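How do you teach a robot?

Robots dont know how to pick stuff up. Somebody has to show them!

Way 1: By hand
Grab the arm. Move it gently. The robot remembers where it went.

Way 2: By remote control
You hold the controls, the robot copies. Squeeze and its two black fingers squeeze too. At the Zavau lab the robot practices on snack bags in a green basket. Crinkly bags like casava chips are tricky, they fold and slide. So you show it again. And agian. Maybe around 1000 times!

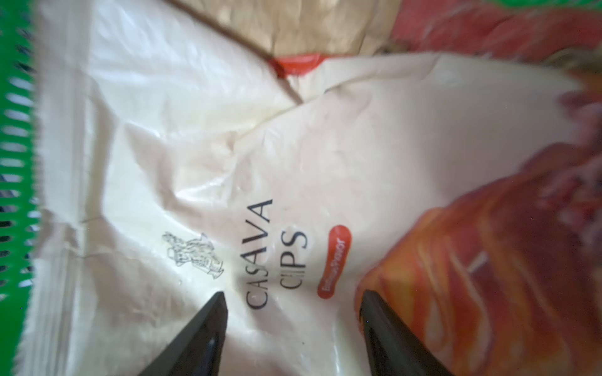 Try it yourself
Close your eyes. Let a friend steer your hand to a snack.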